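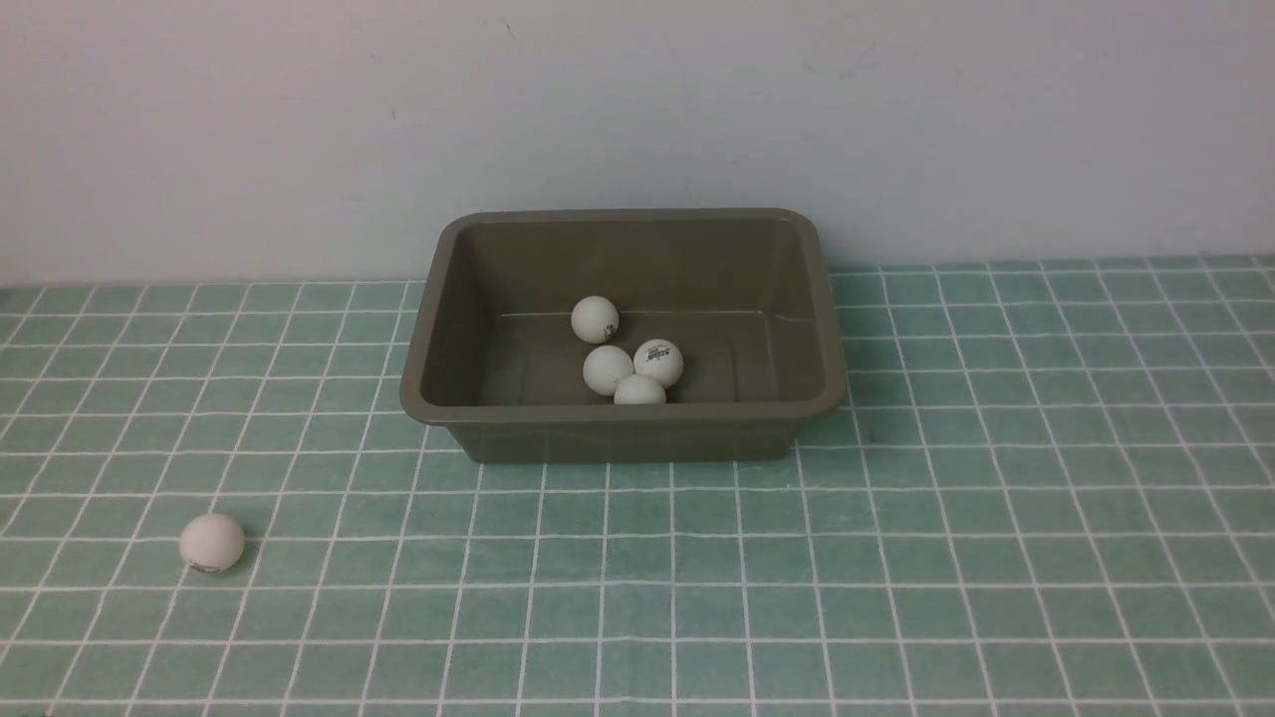

Sindard Boat Trips – Bookings & Guest Care

Morning all, Hernán Arboleda here on the bookings desk. So many of you are asking about moving dates that I'm doing a little thread.

First off, changing your day is free if you tell us before 15 June 2021. After that it's a 300 peso admin fee per booking. Per booking, not per person! A family of six pays it once.

Had a lovely message from a couple who thought they'd lost the lot when their flight got shifted. You haven't, you're on the Apaza sunset run now, go and pack :) 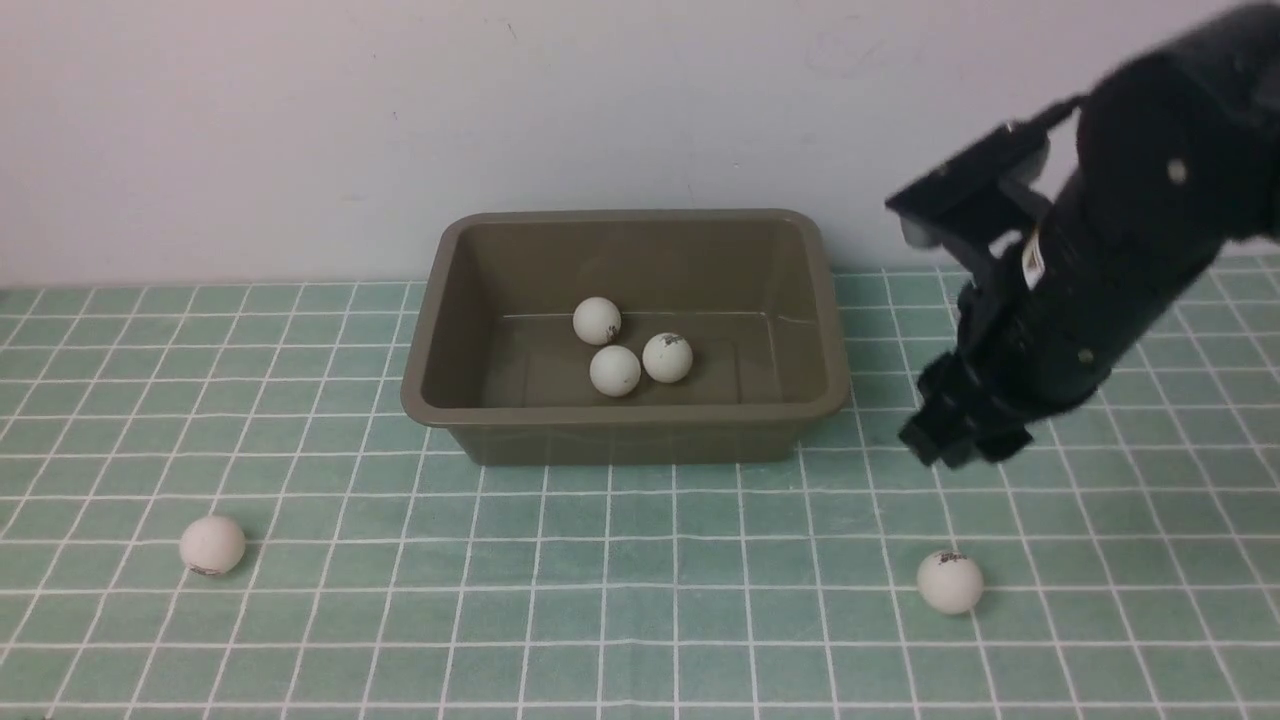 Gift vouchers are a bit different. You can swap one for any trip we run, but we can't turn it back into money. If yours starts with 514 it was sold through Takico, so please write to them first – I can't open those on my screen, I've tried.

Someone asked if a friend can take their seat. Yes! Just send me the new name by the evening before so Yeison Ríos has the right list at the jetty. He does read every name out, loudly.

Seasick last time and nervous about trying again? Ask for the Daltuvstead loop. It stays inside the bay and takes about 69 minutes, and you can sit at the back where it rocks less.

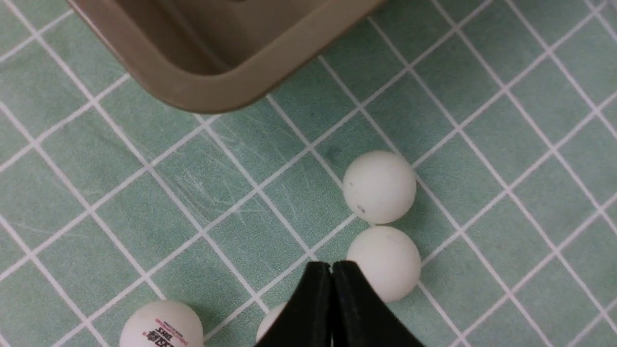

Under-2s go free but they still need a place on the booking, so do add them, even if they'll be on your lap the whole way (we need a tiny life jacket ready).

Right, phones are open till six. If you've emailed twice, I've got both, and I'm working up from the oldest. Back to the inbox – send dolphins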